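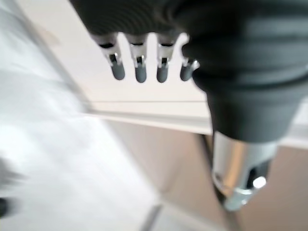

Chapter 4
Keeping Cold: How the Household Learned to Wait

Before refrigeration, a family that wanted butter in August needed a cellar, a neighbor with a cow, or low standards. Most managed with the third. In the river town of Oswood, the ice company kept 396 customers on its books and delivered before 6 a.m., when the blocks were still worth paying for. 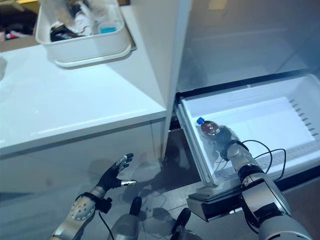
Freezing was a different promise from cooling. An icebox slowed the rot; a freezer claimed to stop the clock, and people believed it a little too thoroughly. The pull-out drawer at the bottom of a white refrigerator was sold as storage for peas and winter stews, yet a bottle of something dark with a blue cap can end up in there as easily as a roast. Water expands by nearly a tenth as it freezes, a fact many households have learned with a mop.

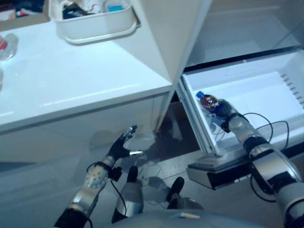 Zdzisław Makowska objects that historians make too much of the machine and too little of the shopping. In Miltov, he argues, families with new refrigerators went on buying food daily for years, partly out of habit and partly for the gossip. We will return to his objection in Section 2, where it causes some trouble.

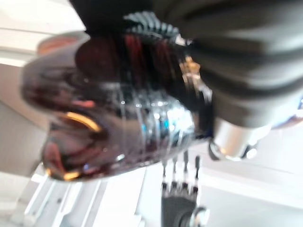 Gossip, unfortunately, leaves few receipts. What survives is the paperwork of the sellers – the Friesen catalogs, the Inora payment plans, the cheerful pamphlets on jellied salad – and it tells us what people were urged to want. Whether anyone ate the salad is harder to establish.

Key terms: cold chain, icebox, installment credit, spoilage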